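4. Setting up the phone for first use

This section explains how to prepare your Brument 782 phone before you make the first call. Please read all steps one time before you begin. The full set-up needs a computer only if you want to copy contacts from an old phone (see 4.3).

4.1 Inserting the SIM card and the battery

1. Make sure that the phone is switched off and the charger is not connected.
2. Slide the back cover down and lift it away. Do not use a knife or other sharp tool.
3. Push the SIM card into the holder with the gold contacts facing down. The cut corner must point to the top of the phone.
4. Put in the battery, contacts first, and press it until it lies flat.
5. Close the back cover. You should hear a click on both sides.

Caution: Use only the battery which was delivered with the phone, or the same type from a Brument dealer. Batteries from the older Giltimura model have the same size but a different voltage.

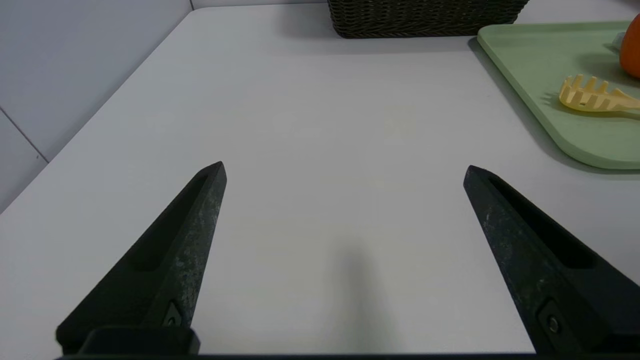 Note: Some phones sold through the operator Kang have the SIM card already inside. In this case begin with step 4.

4.2 Charging

1. Connect the charger to the socket on the left side of the phone.
2. Leave the phone on the charger for 3 hours before first use, also if the display shows a full battery earlier.
3. Disconnect the charger from the wall first, and then from the phone.

The battery symbol stops moving when charging is complete. If there is no symbol at all, wait a few minutes. A battery that was stored for a long time needs some time to wake up.

Caution: Do not charge the phone under a pillow or in direct sun.

4.3 Copying your contacts

The phone memory can hold 1000 contacts. Every contact can have 2 numbers and one e-mail address. Contacts on the SIM card are shown in the list automatically, but they can have only one number each.

1. Install the Dorkia Sync program on your computer.
2. Connect the phone with the cable and choose "Data transfer" on the phone display.
3. In the program, choose "Import contacts" and select your saved file.
4. Wait for the message "Transfer complete" before you remove the cable.

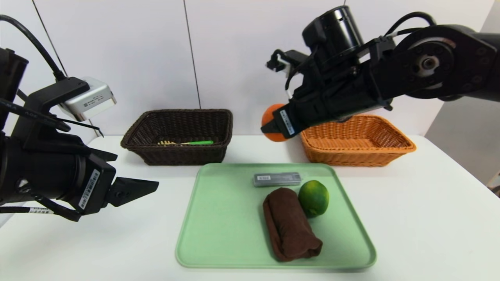 If the transfer stops in the middle, remove the cable, restart the phone and repeat from step 2. The contacts that were already copied will not be copied again.

Note: Names longer than the display are saved in full. You see the rest of the name when you open the contact.

4.4 Setting the clock and the ring tone

1. Press Menu and choose Settings, then Time.
2. Choose "From network" or type the time yourself. For 7:30 in the evening, type 07:30 and select PM.
3. Go back to Settings and choose Sounds.
4. Move through the list with the side keys and press OK to save a ring tone.

If you choose "From network" and the clock is still wrong, ask your operator whether this service is available in your area.

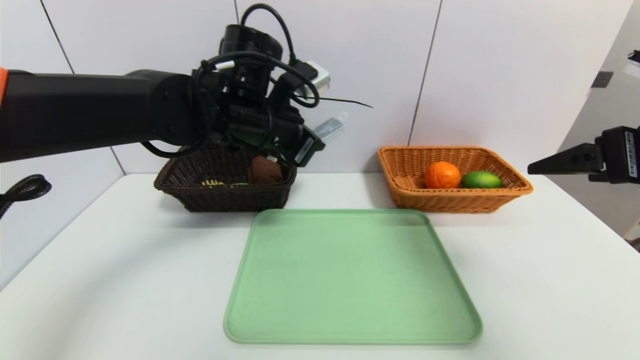

Robot arm over a dark brown woven basket.

4.5 Locking the keys

Hold the star key for 2 seconds to lock the keys. Do the same to unlock them. Emergency calls are possible also when the keys are locked.

Section text: Lieselotte Nolte. Revised in May.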